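I spent most of March shopping for a new work table and ended up keeping the old butcher block. The one I liked at Ramska was 2,100 with delivery, and the top was thinner than ours. Wafula gave this one a light sanding instead, which took two evenings. You can still find a few knots and dark lines in the wood, and I like those. 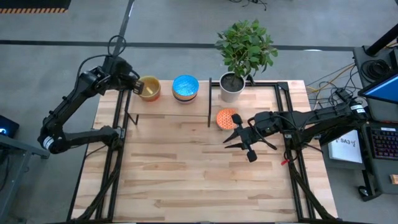
The butcher block, with the yellow cup and the plant at the back.

The plant stays by the far edge so the front half is free to work on. Next I need to pick an oil for the top.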